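## 3. Planning the purchase

Read this section before you sign an order. It covers the two-arm Moncrieff workstation and the items that are ordered separately. Installation starts in Section 4.

### 3.1 Set the budget

1. Start with the base quote from your dealer. The base quote covers the torso, both arms and the controller. Hands are quoted on their own line.
2. Add hands. Each arm takes one. You can order a Wunbridge gripper on one side and a five-finger hand on the other, but the controller license is priced for the more expensive of the two.
3. Add $3,000 for site work if your room has no dedicated circuit. Older buildings may cost more, so get a written estimate from an electrician first.
4. Add $220 per year for the Nendach software plan. The first year is billed with the hardware.
5. Set aside money for spare cables and finger pads. These are wear parts and are not covered by the warranty.

**Note:** Freight is billed at delivery. If your purchasing office needs one fixed figure on the order, ask the dealer to quote freight as a separate line.

### 3.2 Check the lead times

| Item | Lead time |
|---|---|
| Torso and arms | 45 working days |
| Hands, either type | 45 working days |
| Goncombe table | Stock item |
| Spare cables | Stock item |

Lead times run from the day the deposit clears. Orders placed in May often ship late – the factory closes for inventory that month and the days are not counted.

Order the hands together with the arms. A hand ordered later has to be paired with its arm on site, and the visit is charged at the service rate.

### 3.3 Plan the room

1. Measure the doorway and the elevator. The torso ships upright in one crate and must not be laid down.
2. Mark the table position on the floor with tape.
3. Mark the full reach of both arms with a second line of tape. Keep desks and walkways outside it.
4. Locate the outlet. Do not plan on an extension cord.
5. Decide where the operator will sit. The stop button must be within arm's reach of that seat.

**Caution:** Chairs on wheels drift. Fit a floor strip or use a fixed stool if the operator's seat is close to the taped line.

Carpet is acceptable under the workstation if it is low pile and glued down. Loose rugs must be removed.

### 3.4 Choose the table and the work objects

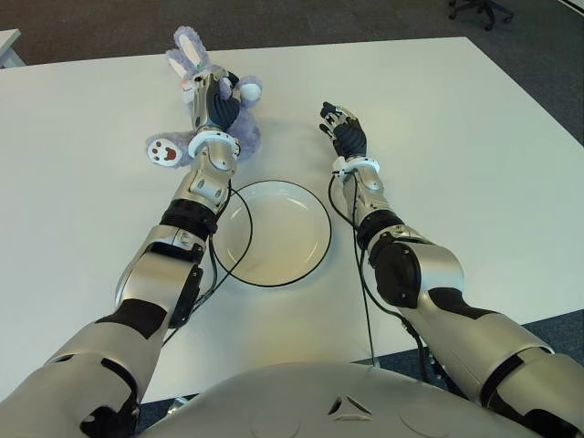
Table size is the item buyers most often change after delivery, and the Goncombe table can't be exchanged once it has been drilled. Lay out your largest task at full size before choosing. Allow room for the objects, for both hands and for the forearms behind them, which take up more of the surface than people expect. A plush bunny held by one hand near the far edge, with a round plate lying between the arms, is a small task, and the other arm still needs its own space over the table while its hand is open and empty. Check the cable runs at the same time. A cable that hangs from the forearm toward the floor near the table edge needs a clear drop, so don't budget for drawers or a shelf on that side.

Work objects are a small cost but should be on the budget sheet:

- Buy soft toys and dishes in duplicate. Retail items go out of stock.
- Choose dishes that contrast with the tabletop. On a white table, a plate with a dark rim is easier for the operator to place than a plain white one.
- Keep the receipts with the project file if the objects are charged to a grant.

### 3.5 Before you place the order

1. Confirm that the hand type on the quote matches the task list.
2. Confirm the voltage.
3. Have the person responsible for the room sign the floor plan.
4. Send the signed plan and the deposit to your dealer together.

Prices in this section are list prices as of 2/24/26 and do not include sales tax.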